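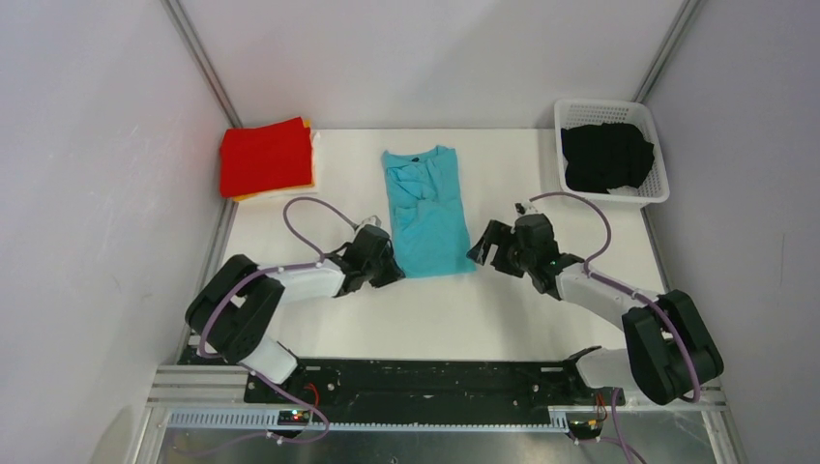 Posted by Godix » 2022-04-26

Folding method for T-shirts, lengthwise first. Sleeves in, then the long edges to the middle, so you get a narrow upright strip with the neck tag at the top. The turquoise one is at that stage. It still has creases and a loose fold near the middle, and I can't get rid of that before the cross fold. Shirt weight is 200 gsm. Any suggestions?

Saludo wrote:
Smooth from the neck down before the second long fold. Once it is a strip you are only moving the slack about. I'd open it out and start again.

Dekulville wrote:
Disagree. Fold in thirds across and the slack ends up inside. Starting again costs more time than the crease is worth.

Saludo wrote:
It ends up inside and makes a lump. Stack a few like that and the pile leans.

Suvar wrote:
Separate point: the black things in the basket. If they are clean, they will crease more piled like that than the shirt ever will. Fold those first. The cloths in the corner are fine, red on top and squared up.

Godix wrote:
Basket is next. I do the cloths first as they need two folds and no thought. Will try smoothing from the neck.

Dekulville wrote:
Drawer depth? Mine is 18 cm and thirds fit. Halves don't.

Godix wrote:
25 cm. Halves fit, thirds leave a gap.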